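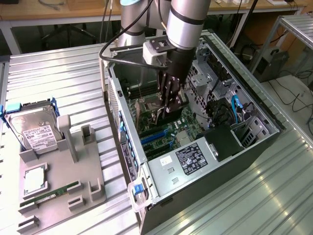 Meriem Bensaid wrote back after my last update to ask whether old desktops are really worth the bother, when a newer one can be had for not much more. Fair question, and I've been chewing on it all month! My answer is still yes, mostly. Of the 335 towers we got from Jemstead, 200 have now been stripped, checked and sorted, and the parts trays are filling up nicely (memory especially, we're swimming in it). Hard drives stay in their blue carriers until they've been wiped, then they go on the shelf with the label facing out so I can read the thing without picking it up.

The slow bit is processors. I lost most of a Thursday to bent pins, and 3 boards went in the scrap crate. Power supplies are going better than I feared, only 9 duds so far.

Money: the grant has covered the benches and the thermal paste, and there's a little left for SATA cables, which we get through like biscuits. Sasik have offered to take the empty cases for metal, though I haven't seen a price yet. I'd like to hold on to the best ones until April if you're happy with that.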